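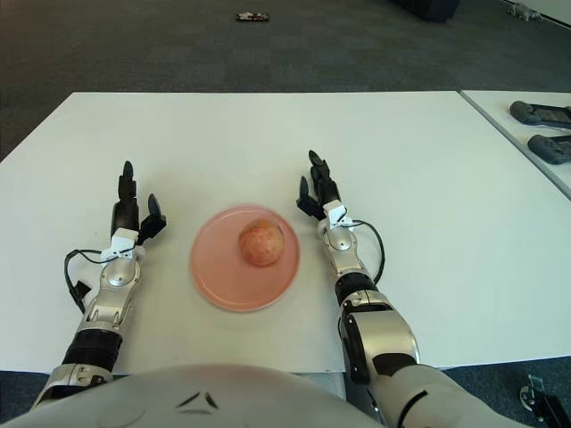 Subject: Re: background for single-fruit color scoring
From: Floor Leemans
To: fruit-scoring list
Month: September

Bram Van Rooij wrote:

> We have started the September scoring at Ferkau and the two readers do
> not agree on ground color. On Erinon the gap is small. On Koster, which
> has more stripe and a paler base, reader B is consistently one chart
> step redder than reader A. Same fruit, same chart, same table.
>
> The only difference I can find is that reader A leaves the apple on the
> plate while scoring and reader B takes it off the plate and sets it down
> on the table top. The plates are the pink Suvo ones. The sheet just says
> "place fruit in front of reader." Is there a rule for this anywhere, and
> do I have to throw out the 416 fruit already scored?
>
> Bram

Bram,

The sheet has never had a rule for it. The older version assumed a gray card under the fruit, and that line was dropped when the form was cut to one page. I would put it back.

The direction of your gap is what I would expect. A pink plate sends pink light up into the lower half of the apple, and it also sits next to the skin in the reader's view. The two effects work against each other. Reflected light makes the underside a bit warmer. The surround makes the eye discount red, so a pale base reads greener or yellower than it should. With a matte plate the second effect is usually the larger one, so the reader who scores on the plate comes out less red. That fits reader A.

Erinon hides the problem with its full blush. There is very little ground color showing, and most readers score the blush without meaning to. Koster has open base between the stripes and the eye has more to get wrong.

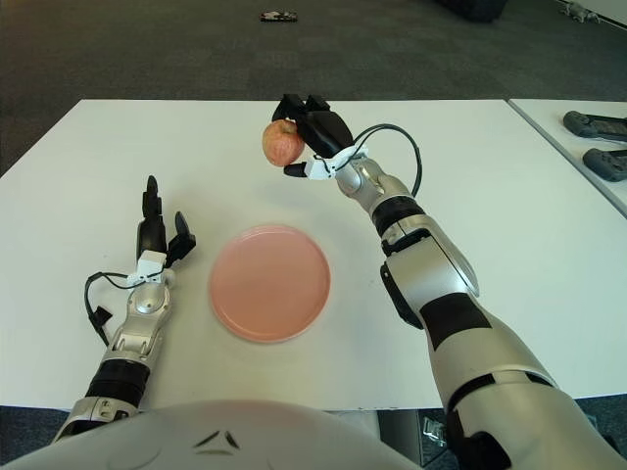

Picking the fruit up is a third condition, and you should check whether either reader does it. In the hand the apple gets light from all sides, the stem end tilts toward the lamp, and the reader tends to turn it until the best side faces front. Scores taken this way should be marked H in the remarks column and kept out of the comparison.

I ran a short test on this two seasons ago with 33 fruit, each scored twice by one reader, once on a colored plate and once on a plain white top. Chart score differed on nine of them. All nine moved in the same direction, redder on white, and none moved more than one step. It was one reader and one lamp, so do not quote it as more than that.
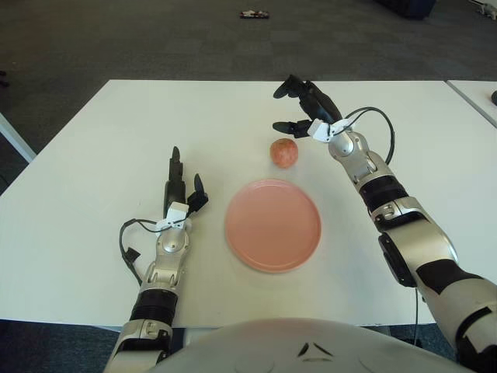

Should the plate be off the table completely while a fruit is being scored?

Move it out of the reader's direct view if there is room, and otherwise leave a clear gap of at least one fruit width between the rim and the skin.

The gap takes care of most of the reflected light. It does less for the surround effect, but a small amount of pink at one side of the view matters far less than pink all the way around the apple. Keep the position the same for every fruit. A plate that wanders from left to right during a session is worse than one that stays put. 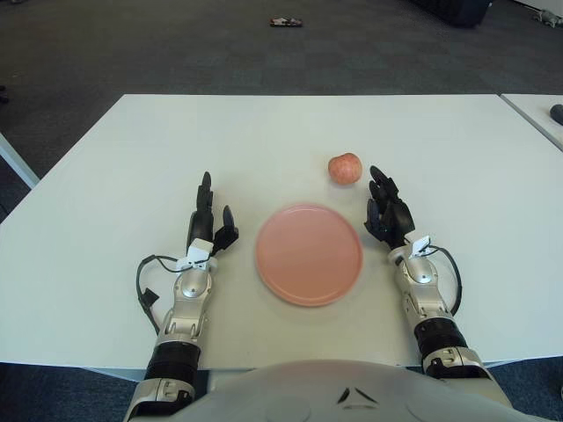
Shadow is the other thing to look at before you change anything else. A hard shadow under the fruit makes the lower cheek look darker, and readers will call that a deeper red. With a matte white top and even overhead light you should get no more than the faint shadow seen under the pinkish-red apple beyond the plate, and the small specks in the skin should still be readable. If the edge of the shadow is sharp, raise the lamp or put a diffuser on it. A darker floor past the far edge of the table is harmless as long as the reader is looking down at the fruit.

As for the 416: keep them. Pull 80 from the cold room, half of each variety, and have both readers score all of them on the bare table. If the gap on Koster closes, you know the plate did it, and you can flag reader A's earlier sheets as "on plate" in the file header. I would not add a correction number to the old scores. If the gap stays, it is a reader difference and you need a chart session with both of them.

Let the fruit come up to room temperature and wipe it before scoring. Condensation changes the gloss enough to spoil the comparison.

Proposed line for the form, comments welcome from the rest of the list:

"Set fruit directly on matte white or neutral gray surface, stem up, blush side away from reader. No colored plate, tray or cloth within one fruit width. Do not lift fruit until score is written down."

"Blush side away" is for ground color only. Blush percent is scored after turning the fruit, as before.

Floor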